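Home | About | Boxes | Delivery areas | FAQ | Contact

Tuststead Veg Box: your questions answered

23/08/2021 – by the Tuststead box office 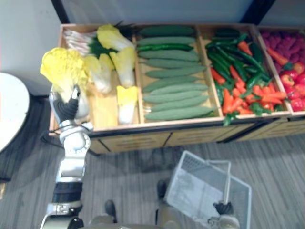 Napa cabbages and scallions (spring onions) on the wooden display.

We get a lot of the same emails, so we have put the answers on one page. It was last rewritten when the Stodavholm round started and the prices were changed, so if you have an older printed copy, please throw it away.

ORDERING

How do I sign up?

Fill in the form on the Boxes page. You choose a size, a delivery round and how often you want a box. You will get an email with your first delivery date. If the email hasn't come by the next working day, look in your junk folder before you write to us.

Is there a minimum term?

No. You can have one box and stop. We do ask you to pay for the first box when you sign up, and after that we take payment the day before each delivery.

What sizes are there?

Small, medium and large. The small box suits one person who cooks most nights, or a couple who don't. The medium is what most households take. The large is meant for families and shared houses, and it is heavy, so think about your stairs.

Can I have fruit as well?

Yes, there is a fruit bag you can add to any box. It can't be ordered by itself. The fruit bag has more bought-in produce than the vegetable box does, and in late winter nearly all of it is bought in.

Do you have a waiting list?

Only on the Cocco round, which is full. We add a few places each time somebody leaves. Everywhere else you can normally start the following week.

WHAT IS IN THE BOX

Can I choose what I get?

You can't build a box from scratch. You can list up to three things you never want, and we will leave them out and put something else in. This is done on your account page under "Dislikes". Please don't write them on the empty box when you leave it out. The driver doesn't pack the boxes and the note gets lost.

Potatoes, onions and carrots can each be put on the dislikes list like anything else. If you put all three on it, expect a lot of cabbage in February.

Can I see the contents in advance?

The list goes up on the website two days before the first round goes out. It does change now and then. If a crop comes in short we swap it, and the slip in your box will show what was packed.

Is everything organic?

No. Some of our growers are certified and some are not. The slip marks the certified items with a letter O. We don't charge a different price for the two, and we can't make up an all-organic box.

Where does it all come from?

Most of the vegetables come from growers within a morning's drive of Tuststead. Lemons, bananas and a few other things come from a wholesaler. The slip gives the country for anything grown abroad.

Why do you call them scallions in some places and spring onions in others?

The wholesaler's labels say scallions and our own slips say spring onions. It is the same vegetable. Napa cabbage also turns up as Chinese leaf or Chinese cabbage, depending on who grew it.

Why is there mud on my carrots?

They keep longer unwashed. Brush off the worst of it, store them somewhere cool and dark, and wash them when you want them. Salad leaves are rinsed once before packing but should be washed again at home.

What is the "hungry gap" you keep mentioning?

It is the stretch in spring when the winter crops have finished and the new ones aren't ready. It usually starts in March and can last into early summer. During those weeks the boxes lean on stored roots, the last of the leeks and more bought-in items than we would like. Some box schemes close for it. We stay open, but we tell new customers so they aren't put off by their first few boxes.

STORING AND USING IT

How long should things last?

It depends on the crop and on your fridge. As a guide:

Salad leaves and herbs should be eaten first. Keep them in the fridge in a bag with a sheet of kitchen paper.

Spring onions do well in the bottom of the fridge, or standing in a glass with a little water if you will be using them within a few days.

Napa cabbage keeps well if it is whole and wrapped. Once cut, cover the cut side and use it up over the next few days. The outer leaves may go limp, and you can pull those off and use the rest.

Roots want the cool and dark. Take the leaves off beetroot and carrots when you unpack them or the roots will go soft.

Potatoes should stay out of the light and out of the fridge. Keep them away from the onions.

Tomatoes taste better kept at room temperature.

I don't know what to do with half of it. Do you send recipes?

There is one recipe printed on the back of each slip, and the older ones are on the website. They are sorted by vegetable. We try to keep them short, with nothing in them that needs a special trip to the shops.

What can I do with a whole Chinese cabbage?

It is easier to get through than it looks, as it cooks down a lot. Slice the stalks thickly and fry them first, then add the leaves for the last minute. It can be eaten raw in a slaw with spring onions, a little vinegar and some salt. It will go into soup at the end of cooking. You can also halve it lengthways, oil the cut sides and roast it in a hot oven until the edges brown.

Can I freeze what I don't use?

Beans, peas, chard, kale and sweetcorn all freeze well if you put them in boiling water for a minute or two first and cool them quickly. Lettuce, cucumber and radishes don't freeze. Spring onions can be chopped and frozen raw for cooking with later.

DELIVERY

Which areas do you cover?

Tuststead and the villages on the west side, Cocco, and now Stodavholm as far as the level crossing. We deliver to 1,577 households over the week. The postcode checker on the Delivery areas page is more up to date than the map.

What time will my box come?

We can tell you the day but not the hour. Rounds leave early and the order of stops depends on the roadworks. You don't need to be in.

Where will you leave it?

Wherever you tell us, within reason. A porch, a shed or a spot out of the sun is best. We can't leave boxes inside communal hallways if the driver needs a code to get in, unless you have put the code on your account.

Can I collect instead?

Yes, from the shop in Tuststead during opening hours. Collected boxes cost £2 less. Please come on your day or the day after. Anything left longer than that is given away – we don't have the cold storage to hold it.

What do I do with the empty box?

Fold it flat and leave it out on your next delivery day. Each one gets used many times if it is kept dry. If you have a pile of them, the shop will take them.

CHANGES AND PAYMENT

How do I skip a week?

Log in and press "Pause" next to the date. You need to do this at least three days before delivery. After that the order has gone to the growers and we have to charge for it.

How do I pay?

By card or direct debit. Payments are handled by Iment, so that is the name you will see on your bank statement. We had 63 emails last year asking what it was. It is us.

Do you take cash?

In the shop, yes. Drivers don't carry money and can't take it.

Something was missing or spoiled. What now?

Email or ring within two days of delivery and tell us what was wrong. A photo helps but isn't needed. We credit the item to your account and it comes off your next payment. If the whole box has gone missing, ring us the same day, as it may be next door.

Why did the price go up?

Fuel and cardboard both cost us more than they did. The small box went up least. If you pay for a run of boxes in advance, you stay on the old price until that run is used up.

How do I cancel?

Use the "Close account" link or send an email. Any credit is paid back to your card. You don't have to give a reason, although there is a box for one if you want it.

THE SHOP

Do I need to be a box customer to use the shop?

No, anybody can come in. Vegetables are sold loose, by weight or by the piece. Bring your own bags if you can – there are paper ones by the till.

Is there parking?

There are a couple of spaces at the side, and the public car park is a short walk away. Please leave the loading bay clear in the mornings.

Still stuck? Use the form on the Contact page. We answer on working days.

This site uses cookies to keep you logged in and to count visits. By carrying on you agree to this. Accept | Change settings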